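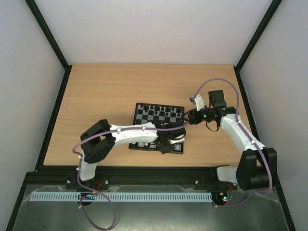
Willasby calls the Plelludthorpe summer course in Portuguese "a language program first and a stay abroad second," and most printed accounts follow that view.

The Plelludthorpe Summer Program is a non-degree course in Portuguese language and culture, held each July and run by the Zadelier Institute. It lasts 5 weeks and is open to students who have finished one semester of college Portuguese or who pass a placement test.

Structure
Classes meet in the morning. The language section covers grammar, writing and speech; the culture section covers history, film and music. Enrollment is capped at 59 students, divided by level. Students who pass both sections receive 6 credits – transfer depends on the home school.

Housing
Students live with host families or in Bustamante Hall, a residence close to the classrooms. Meals are included with host families only. Hall residents share a kitchen on each floor.

Fees
Tuition covers classes, books and the placement test. Airfare, insurance and housing are billed apart.

Page last changed 2023-05-29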